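August 7, 2018

My grandfather's brother, Hartmut Rieger, kept a house in Kerdale to which I was sent each February during the school recess. I was eleven on the first occasion and did not wish to go. The house stood at 189 Trulla Street, at the top of a hill, and the spare bedroom was heated only by what came up through a grate in the floor.

He had been a proofreader for most of his working life. Breakfast was served at seven, and conversation was permitted once he had finished the first section of the newspaper. Errors were marked in pencil and the page was passed across to me for inspection. I was expected to find any that he had missed - I seldom did.

Afternoons were reserved for reading. He owned an atlas printed in 1842, which I was allowed to open only with washed hands, and a long shelf of novels in French, inscribed by a Clémence Hamel. I asked once who she was. He replied that she had been an excellent correspondent, and returned to his chair.
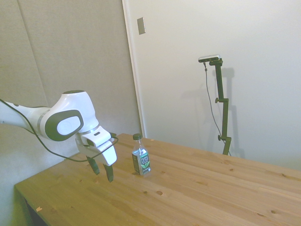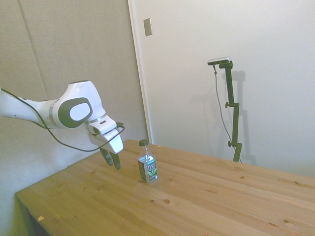

It was in my third winter there that he began to give me assignments. I was to write one page each day on any subject, and to read it aloud after supper. He did not offer praise. He would ask for a sentence to be repeated, and by the second reading I generally understood what was wrong with it.

The neighbor, Adjoa Kyei, was sometimes invited to these readings. She brought ginger cake and laughed in the places I had hoped someone would laugh. I wrote a good deal for her benefit in those years, including a very long account of a shipwreck in 1708, for which I had done no research of any kind.

The house was sold after his death, and the atlas came to me. Several of my daily pages were folded inside the back cover, with his pencil marks in the margins. On the one about the shipwreck he had corrected a date and underlined the word "perilous," which I had spelled with two l's.

3 comments | Share this post

Subscribe to receive new entries by email.

Back to top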